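Ogilvie Open Box, black with white interior

Item 1021
Made by Ovness

We've carried a lot of small storage over the years, and the Ogilvie is the one we keep coming back to! It's a plain rectangular box with no lid, black on the outside and white on the inside, and that pale interior does more than you'd expect. Small parts show up right away, even down at the far end, so you spend less time tipping things out to find the one piece you want.

We like it best on a worktable, long side running front to back, with a strip of white paper underneath. Toy blocks, game pieces, sewing bits, odd screws (you know the drawer we mean) all look at home in it.
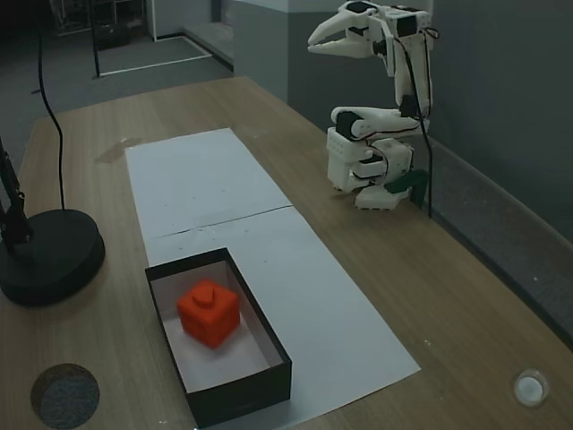
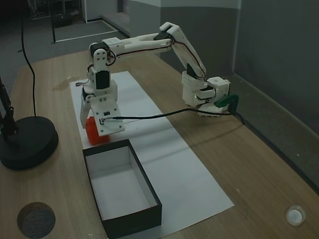 The Ogilvie comes singly or in a set of 5, and the sets are the better buy if you're sorting by color or by project. Schools and clubs can order the bulk carton of 11 from our Grollton warehouse.

Care is easy: wipe with a soft cloth and let it dry before you fill it again. Please don't soak it.

Ovness is making 1000 of these in the current run, with the next one planned for July. Orders placed before noon leave Grollton the same day, and pickup is available at our Prostbridge store.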